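Progress report to the Prornura Fund
The Rusari Nights celebrity supper series, Wimarthorpe, second half of the season 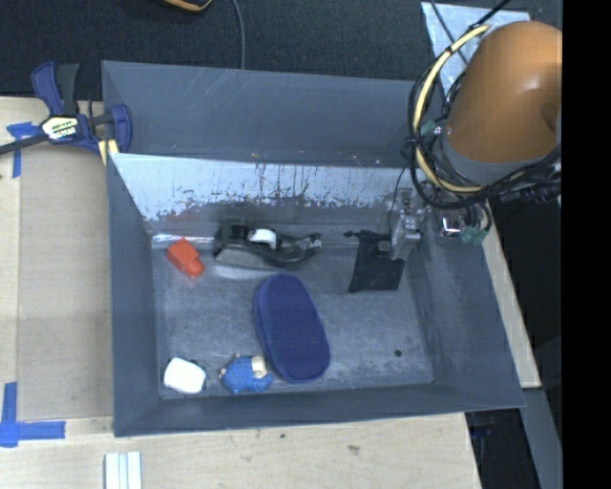

Where we are

Dear all, first of all thank you for your patience with this one, which I know was promised for the end of October and has reached you a little after. I wanted to wait until the last supper was properly behind us and the guests had gone home, so that I could give you the whole season in one go and not send a string of corrections afterward (as happened in the spring, for which I am still sorry).

The short version is that the series is in good health. We held 5 of the suppers you funded, all of them at the old Kılıçarslan restaurant on the harbor side, and the room was full for every one except the second, when the ferry was canceled and we lost a whole table of the mainland press. The kitchen sent the spare dinners over to the ferry office, and I'm told they were much appreciated!

The guests of honor

You asked us in your last letter to be a bit braver with the guest list, and I think we were. The season opened with the cast of the harbor drama that was filming here through the summer, who came straight from the set, some of them with the makeup still on, and stayed until the staff were stacking chairs. The birthday supper for our folk singer in residence was the one people still stop me about in the street. Her mother gave the toast, her two brothers sang (badly, and she told them so from the top table), and the cake came in the shape of an accordion. The photographs went out on the entertainment pages the next morning and we had more calls that day than in the whole month before.

The radio hosts' evening was quieter. I had hoped for a proper interview on the little stage, but both of them had early shows and neither wanted to talk shop over dinner, so we let them eat. Looking back I would have put that one earlier in the season and saved the fashion supper for the close, when people feel like dressing up.

Valentin Zamfir has hosted throughout, and I can't say enough about how he handles a room. He remembers everybody's name, he knows when to put the microphone down, and when the power dipped during the fashion supper he simply carried on with the introductions by candlelight until it came back. We have asked him to return next season and he has said yes, subject to his touring dates, which his agent will let us have in the new year.

Money

Your grant of 3,000 went where we said it would, with one change that I mentioned to you by phone. The line for printed invitations came in well under, as most guests were happy with a message, and we moved what was left to taxis home. Several of the older performers had told us they would only come if they weren't left standing on the quay at midnight, and I thought that was fair enough. The receipts are all in the folder that goes with this report, in date order, apart from the florist's, who has promised me a clean copy.

Ticket income paid for the food. The bar paid for the band, nearly. The shortfall on the band was met from our own reserve and I am not asking you for it.

What didn't go so well

The seating plan remains a headache. At the birthday supper we put two former co-stars at neighboring tables without realizing they were no longer on speaking terms, and an usher had to do some very quick shuffling between the soup and the fish. We also started late every single time. Doors at seven has to mean guests seated by half past, and next season the band will be asked to stop playing when it's time to sit, as people will happily stand near a saxophone all night.

The Rusari page could also do with more care. Pictures were going up days after the event, by which point the gossip columns had already used their own.

Next season

We would like to run 10 suppers, with the first in the early spring, and to keep 2 of them for younger performers who haven't had this sort of evening given for them before. Kılıçarslan have offered us the upstairs room for those at no charge if we bring our own table linen. A full proposal will follow once I have Valentin's dates and a price from the band. In the meantime do please come to the spring opening as our guests. There will be a table with your name on it, well away from the speakers.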